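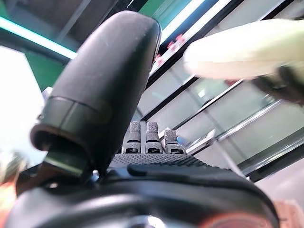
*Thumb and fingertips of a robotic hand*

The **thumb measure** is a customary unit of length taken from the human thumb. It was used in the cloth, rope and timber trades of many countries, and survives in some home crafts. Two forms are found. The *thumb breadth* is taken across the joint, and the *thumb length* from the joint to the tip. On most adults the two are close enough that older accounts often fail to say which is meant.

## Name

In a number of European languages the word for thumb is the same as, or closely related to, the word for inch. French *pouce* has both meanings. English keeps the two words apart, and *inch* comes from the Latin *uncia*, a twelfth part. The expression "rule of thumb" is recorded from the seventeenth century in the sense of a rough practical method. Its exact origin is not known, and the measuring habit is only one of several explanations put forward.

## Use in the cloth trade

Drapers measured cloth by the yard or ell along the edge of a counter, and commonly allowed the customer a little extra by laying the thumb down at the end of each length and starting the next from its far side. A buyer of several yards could come away with a good handful of free cloth. Merchants buying wholesale expected the allowance as a matter of course, and complained when a seller with small hands did the measuring.

The practice was carried to the colonial ports. At Iltport, where bolts were landed for the inland stores, the harbour bylaws required the allowance on wool but left it to the seller on linen and cotton. The rule was printed on a card and hung in the customs shed. A surviving daybook from the draper's firm of Riviere lists 418 sales of flannel in a single season, with the thumbs entered in a separate column beside the yards. In his study of the daybook, Anatole Pons argued that the column was kept for stocktaking and had no bearing on the price charged. Talha Siddiqui has questioned this, pointing out that the March entries show a charge against thumbs whenever the buyer was another shopkeeper.

## Rope and timber

Rope was described by circumference, and a rigger without a tape would wrap a strand of twine about the line and lay it against the thumb. The method was good enough for sorting a locker, but was not accepted for purchase. At the Prollham ropewalk, which turned out lines of up to 600 feet, workers were expected to use a brass gauge on anything leaving the yard. The thumb was kept for waste and short ends.

Sawyers used the breadth to judge the thickness of rough boards. A "thumb board" in the Rondden district was nominally an inch thick when green and somewhat less once seasoned. The term was still heard at farm clearing sales long after the mills had moved to fixed sizes — usually for fence palings and shed lining.

## Standardization

The obvious weakness of the unit is that thumbs differ. One early remedy, found in a Scottish text traditionally attributed to the reign of David I, was to take the average of the thumbs of a large man, a middling man and a small man, each measured at the root of the nail. Later laws defined the inch by barleycorns and then by metal standards. The international inch has been fixed at 25.4 millimetres since 1959. Trade use of the thumb declined as cheap printed tapes became available.

## Present use

Knitters, quilters and home bakers still give short distances in thumbs, mainly for hems, seams and the rolling of dough. Gardeners use the length for planting depth, with broad beans going in at 2 thumbs in light soil and a little less in clay. The Rondden museum holds over 250 measuring sticks and tapes, several of them marked by their owners with a notch for the thumb.

## See also

- Cubit
- Ell
- Hand (unit)
- Span (unit)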